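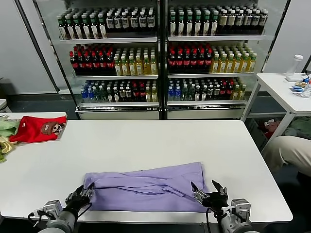 Folding Clothes on a Flat Surface: What Makes a Fold Hold?
Su-chen Chiu and Hjørdis Westerberg
Household Textiles project, Undley
6 December 2019

1. Background

Folding laundry takes up time in every home, and most people learn it by copying whoever did it before them. We wanted to look at what happens to a garment between being put down and being stacked. Our main question was whether smoothing the cloth first gives a fold with straighter edges, or whether it is just a habit.

2. Materials

We used mixed clothes in different colors and worked on large white tables. A plain light surface was helpful for us since creases and edges show up well against it. The lavender cloth became our main test item. It wrinkles across the middle when it is laid down quickly, and a crease that starts there tends to travel into the next fold. The red garment with the cartoon animal face on its patch was kept for the stacking part.

3. Method

Each trial began with the garment dropped on the table from a height of 40 cm. In the first set we folded it as it landed. In the second set we pulled the corners out, pressed the cloth from the center to the sides, and then folded. We did 30 trials of each kind and measured how far the top edge sat from the bottom edge at the worst corner.

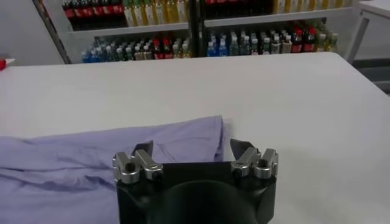 A raised ridge along a folded edge was the most common problem in the first set. If the ridge was left in, the next layer slid off it — sometimes right away, sometimes when the item was lifted. We marked these trials as "ridge" in the log and did not repeat them.

4. Results

Smoothing first gave the better edge in most pairs. The worst single result, 51 mm, came from the unsmoothed set. Thicker items showed less difference between the two methods, and we think their weight does part of the work.

5. Problems

Our starting drops were not all alike. Hjørdis also folds left to right and Su-chen folds right to left, which we only noticed after the first set. A second round should use one folder or split the trials evenly.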